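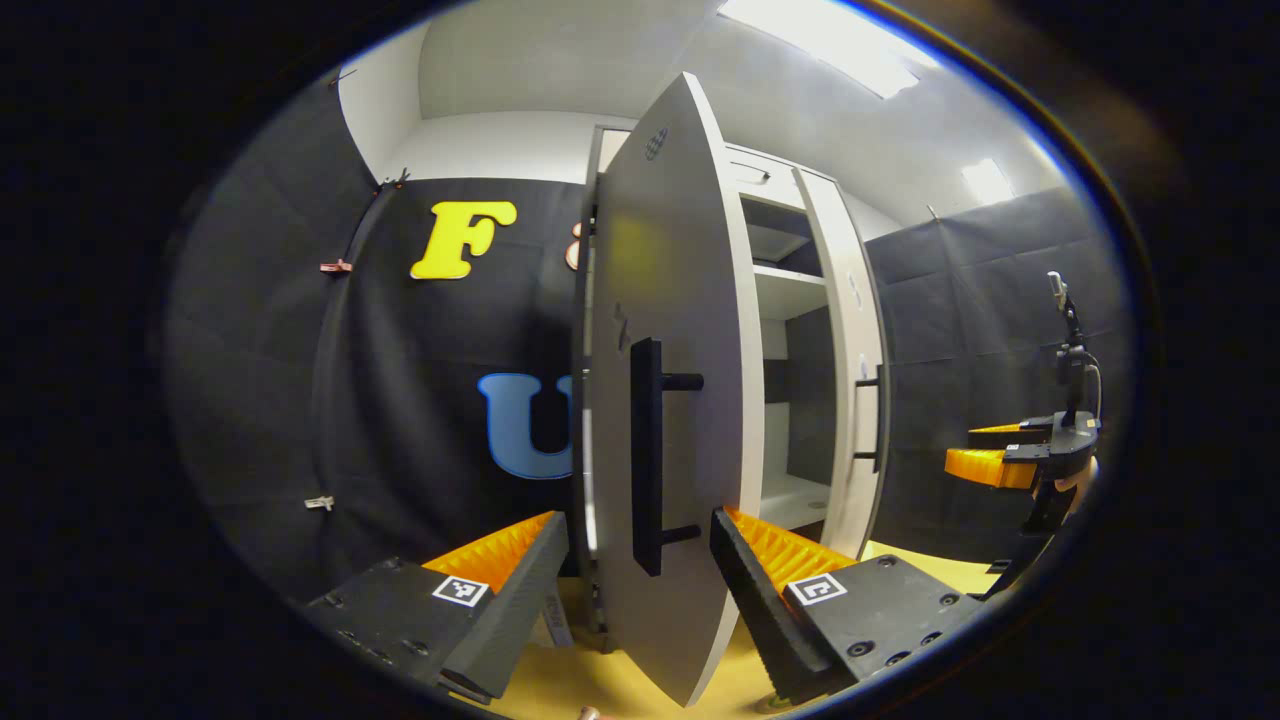
Most secondhand kitchens in Arkmont change hands within a week of being taken out. A household sells the old units, a buyer turns up with a van, and by the weekend the whole set is stacked in another garage across town. What happens in between is mostly a matter of measuring. A tall white cabinet standing with its door partly open tells a buyer one useful thing, which side the hinges are on, and on a tall door that matters more than the color. A pantry door that opens toward the stove will annoy its new owner every day, and not every cabinet can be rehung the other way.

Špela Stoyanova has been buying and reselling used kitchens for nine years, first from her own driveway in Grurncombe and now from a former tile warehouse on the Naltton road. She keeps 30 complete sets in stock and sells single cabinets from a row along the back wall. A tall unit in good shape costs $75. A full set without appliances starts at $800.

"People come in with a photo of the room," she says. "I send them home for the ceiling height."

Height is where most used kitchens fail to fit. Older houses in Grurncombe have low ceilings at the back, where the kitchens were added on, and a tall cabinet that slid easily into an apartment will not stand upright there. It may not even tip up into place, as the diagonal of a cabinet is longer than its side. Stoyanova has a chart of diagonals taped to the counter and makes every buyer look at it before paying.

The second problem is the walls. New kitchens come with filler strips and spare panels that can be trimmed to hide a gap. Used ones come with whatever the last fitter left, and the end panels have often been cut to follow a wall that leaned. She saves every offcut for this reason. A rack near the loading door holds strips of white, cream and three kinds of fake oak, sorted by thickness.

Countertops are the one part she rarely takes. The sink hole is nearly always in the wrong spot, and a long top is miserable to move. The Levchenko yard, two streets over, cuts new ones to size and sends her a fair number of customers in return.

Last October she started a waiting list for tall cabinets. It has 139 names on it. Landlords want them for small rentals with no closet, and a few buyers put them in laundry rooms or garages and never use them for food at all. Base cabinets, by contrast, sit for months, especially the narrow ones.

She tells sellers to leave the doors on. Taking them off makes the boxes lighter, but hinges get mixed up in a bucket, screws go missing, and the doors arrive with chipped corners. A strip of painter's tape across the front is enough for a short drive. Shelves should come out and travel flat, with their pegs in a bag taped inside the cabinet they belong to.

The warehouse opens at eight. By nine the parking lot is usually full of borrowed pickups, and Stoyanova is out among them with her tape measure, checking the beds.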